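Bags for Life? A Term Project on Reusable Bags in Hidmont
Shaimaa Tazi, Year 2 Textiles and Society

I chose reusable bags because my grandmother has a whole drawer of them, all folded into little triangles, and I started wondering how many of them ever see the outside of the kitchen. My tutor warned me that it was a bigger subject than it sounded, and she was quite right – I could happily have spent another term on it.

I handed out 100 questionnaires at the Saturday market in Hidmont and at the Umiton shopping arcade. People were very kind and mostly wanted to tell me about bags they had lost. The questions covered where a bag came from, what it usually carries, how it gets washed and what finally happens to it when the handles go.

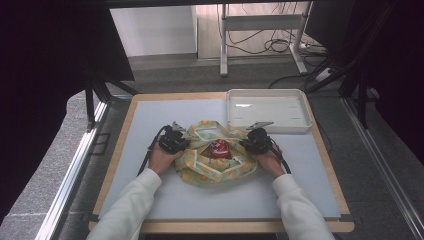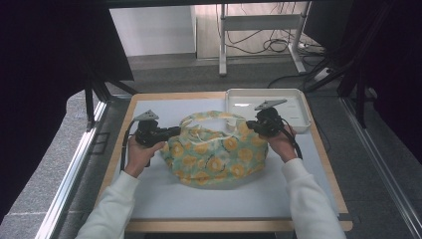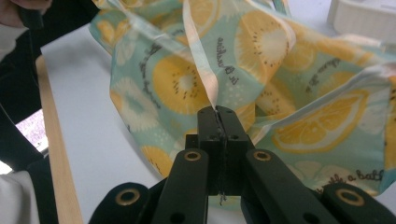
A soft fabric bag with a cheerful print, in the second and third pictures.

The answers about washing surprised me most. Plenty of people said they had never washed a shopping bag at all, even one used for vegetables, and several looked quite guilty as they wrote it down. Those who did wash them complained of shrinking and faded colours.

Mending was a happier subject. The Vasić repair stall stitches handles back on while you wait, and I spent a lovely morning there learning to sew a box stitch (my first 7 attempts were dreadful). If I carry on in September, I would like to compare old flour-sack bags with the ones sold at Skokier, and to ask younger shoppers as well.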